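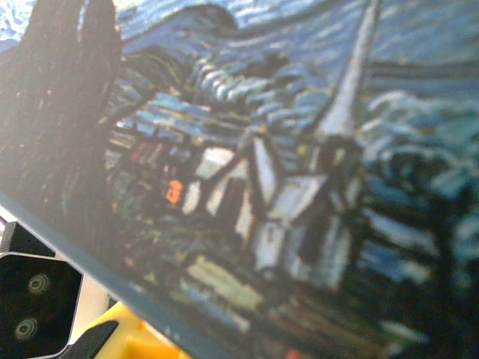

Dunmont's Thursday Art Club Adds a Second Room

The after-school art club at Ruddock Middle School began the year with 18 students and now has 136 on its list. Its director says the growth came from the bus.

"We got a late bus in May," she said. "Before that, half the kids who wanted to come had no ride home."

A $2,000 grant from the Trineck Fund pays for paint and paper — the bus is covered by the district. Students stay until 5:30.

"I'd like a kiln," she said. "For now we need more sinks. We have two, and the line goes out the door."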